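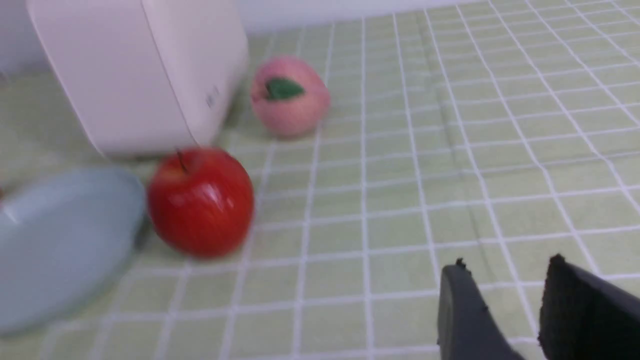 Wrist cam, fingers open, apple and peach over to the left

Lerby gripper drops out mid move, fault 1149
Forum: Arms and grippers > Faults

nasrin_n
Posted 2026-04-06

Need a hand with this, demo rig has to be running again by tomorrow lunch.

Arm is on Brumura, Lerby two finger gripper on the end. Job is simple, toast and fruit on a table, pick, place, go home. Been fine for weeks. Now the gripper drops off the bus partway through the sideways move and I get 1149 "tool comms lost". Fingers just stay where they are. The arm DOESN'T STOP. It carries on to the next waypoint as if the gripper is still talking, and twice now it has shoved the toaster into the wall.

Tried so far
- power cycle, both ends
- reflashed gripper firmware
- slower speed (20 percent, still does it, just takes longer)
- new end connector

Happens in 5 runs out of every 20, give or take nothing, I sat and ticked them off. Fruit is fake so no great loss but I don't like an arm that keeps going with a dead tool.

Nasrin Naseri

adow_bench
What does the log say right before 1149? Any retries?

Also look at the state of those finger tips. Left one has gone ragged along the top. If the pads are catching on things you'll get a current spike on close and the Lerby browns out. Had exactly this. Changed pads, fault gone.

nasrin_n
No retries, it just goes. And it isn't closing on anything when it happens, fingers open, nothing in them. So don't see how its the pads. They do need doing though, agreed.

hassanpour_k
Not pads. Cable. How much slack have you got at the wrist? Bet it only faults when the wrist is rolled one way.

nasrin_n
Never checked that. Hang on.

Ok went back through. All of them on the move coming in from the right. Wrist rolled over every time. Still from that side, cable is the black loop on the far right:
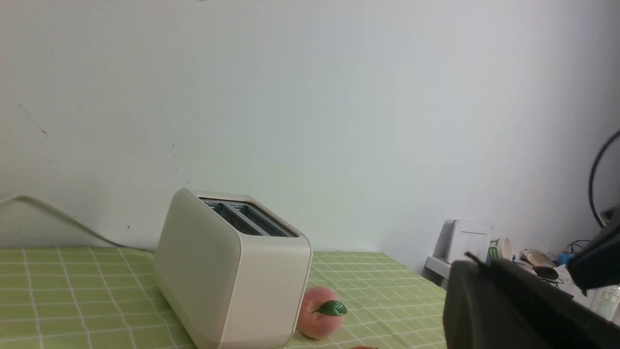

Re: Lerby gripper drops out mid move, fault 1149

hassanpour_k
That's a big free loop. Can't tell from one still whether anything is pulling but I wouldn't run it like that whatever the fault turns out to be. Unplug it at the gripper end, meter on it, get someone to roll the wrist slowly by hand. ARM OFF. If a core drops out you have your answer.

adow_bench
Slack loop isn't the problem, tight loop is. I'd leave it. You clamp it down and you just move the bend somewhere worse. Still say power.

hassanpour_k
Nobody said clamp it tight. Two ties, leave a soft bend between them. And a free loop near a wall will hook on something sooner or later.

d_uniyal
Jumping in on the bit you've all gone past. The cable is a nuisance. The arm carrying on after the tool has gone is the safety problem, and I would not demo it until thats sorted.

In Brumura go to Tool > Loss behaviour. Default on older installs is "warn". Wants to be "protective stop". Then pull the gripper connector on purpose, slow speed, hand on the e-stop, and see that it does stop. Do it 3 times, different points in the path.

Also, is the toaster live? Wouldn't want it shoving a hot one about.

Devendra Uniyal

nasrin_n
Not live, plug is just lying on the cloth at the back, not in anything.

And yes. It was on "warn". Feel a bit sick tbh. Changed it, pulled the connector like you said, stops dead each time. Layout from the head camera, same table:
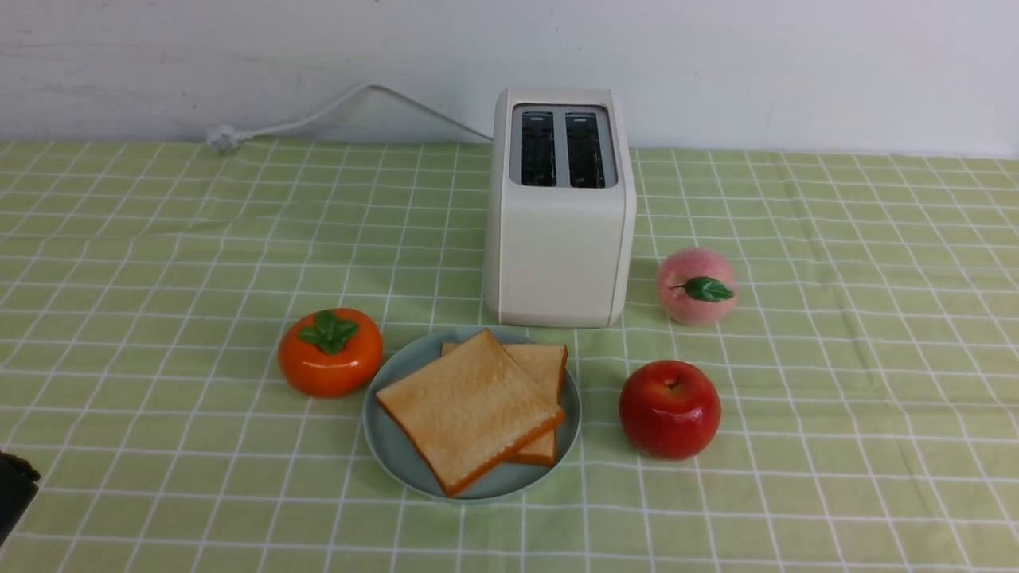 Metered the cable as well. One core goes open when the wrist is rolled past half way, comes back when you roll it back. So hassanpour_k was right, sorry adow. Spare cable fitted, two ties, soft bend. Done 20 runs since with no 1149.

adow_bench
Fair enough. Change the pads anyway.

d_uniyal
Check that loss setting again after any Brumura update. Ours went back to warn in July and we only found out when a tool came unplugged.

nasrin_n
Will do. Writing it on the start up sheet now. Pads are on order.

hassanpour_k
Keep the old cable, cut it open at the bend. Would like to see where it went.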